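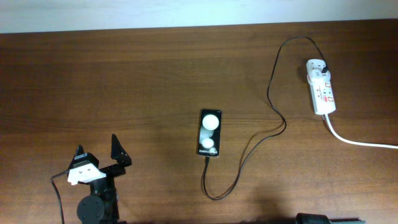
Progress Report to the Equipment Fund: Planning the Second Arm Station

Grants > Current Projects > Lavcombe Workshop > Progress Reports

Print this page | E-mail this page

Filed under: Equipment and Planning

Thank you, first of all, for your patience while we got our sums in order. We know the report was due before the quotes came in, and we are grateful that you let us wait for them, as it would have been a much thinner read without them.

The short version is that the first station at Lavcombe is up on its table and we now have a clear idea of what the second one should cost. We have been working on plugging and unplugging everyday things, starting with a phone, its charging cable and a power strip, and it has taught us a good deal about what to buy and (just as useful to you, we hope) what to leave in the catalog.

Fingers and grippers

We had budgeted for one set of fingers per arm. We would now like to budget for 3. The serrated jaw is good on plugs and adapters, but we want a softer pair to try on phones and thin cables, and a spare set on the shelf would save us the long wait we had in October. Stornov has quoted $70 a set, delivery included, and has agreed to hold that price until we hear from you.

The arm itself

Two suppliers sent quotes. Potevholm came in at $1402 for the refurbished arm, with mounting plate and cables, and that is the one we would like to go with. Lâm offered a newer model with a longer reach, and we did look at it fondly for an afternoon, but our tables are small and the extra reach would mostly hang over the far side.

Small things we forgot

Power, mainly. The first budget had no line at all for strips, adapters or cable clips, and we ended up borrowing from the office next door, who have been very kind about it – they would like their things back, though. We have added a modest line for this and put the phone cables on it too.

What comes next

The lead time on the arm is six weeks from the day we order. If you are happy with the figures, we would place the order on the Thursday after your meeting and use the wait to get the second table bolted down and the wiring run along the wall. The revised budget sheet is attached, with the changed lines marked, and we are glad to go through it by phone whenever suits you.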